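Archives > Parkside Rec Hoops > League list > Playoffs

Re: Game 2 Thursday, who is in?
Posted by Eirlys Prothero, Tuesday, July 26, 2022

Quick one, on my lunch.

Nahuel wrote:

> All, after Sunday I don't want to hear about seeding any more. Geraghty
> beat us on the boards all night and we stood and watched. Their big
> guy had putbacks on what felt like every trip.
>
> Need to know by Wednesday night who is in for Game 2. Also
> who has the scorebook, and are we still at the Gendanville gym or did
> that get moved? Eoin said moved, Ifor said not moved.
>
> And can we please talk about the zone.
>
> Nahuel Jara

In order.

I'm in. Wyn is in, but coming from work, so might miss warmups. Ifor yes. Eoin is a maybe, knee. Haven't heard from the rest of you, reply to the list please and not just to me, I lose track.

Gym: NOT moved. Still Gendanville, side door, code is 3919 this month. It changes in August so if we get that far I'll resend. What Eoin saw was the Drikach game, they got bumped to the small court. Different bracket.

Scorebook is in my trunk. Have been meaning to say, the book has us with 9 team fouls in the first half Sunday and the board only ever showed 7. Doesn't change anything now. But whoever is on the table Thursday, check it against the board at every timeout.

The zone. I know Nahuel hates it. I think it was fine until they started flashing a guy to the foul line and then both our bottom two stepped up and left the rim wide open, and thats where the putbacks came from. Wyn wants to go man the whole way. We have maybe seven bodies and it's going to be hot in there, so I'd say start man, go zone when we sub, and somebody YELL when the shot goes up. Box out first, then look at the ball. Same thing I said in June.

Offense, stop dribbling into the corner. Swing it. Ifor was open on the weak side most of the third quarter and got the ball maybe twice.

Shirts: dark for us, we're the lower seed. Geraghty will be in white. Bring both anyhow, the refs have switched it on us before.

Fees, if you still owe for playoffs get it to Ifor before tip and not after, he has to turn it in at the desk. Put invoice 1861 on the check.

Have to run, got a 1:00. More tonight if people have thoughts on matchups, I dont want to do it in the parking lot again

Eirlys

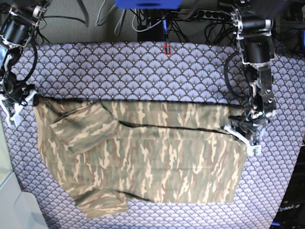
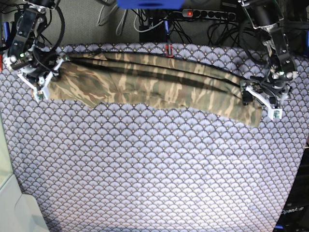

Camo on the patterned tablecloth, 2 pics

Contact the list owner | © Parkside Rec Hoops | Back to top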